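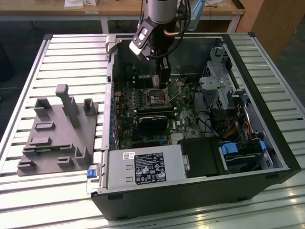 Step 4. Seating the processor

By now your Memstead tower should be lying on its side with the side panel off, and you've had a good look around in there, so let's get to the part everyone worries about.

1. Check that the power cord is out of the wall, then touch bare metal on the case.

2. Swing the socket lever all the way up and open the metal frame. It should stay open by itself.

3. Hold the processor by its edges, match the little corner triangle to the mark on the socket, and lower it straight down - no pushing, please.

4. Close the frame and bring the lever down. It will feel a bit stiff, and that's fine.

Caution: Keep fingers and sleeves away from the inside of the socket.

Note: Leave the memory for Step 5.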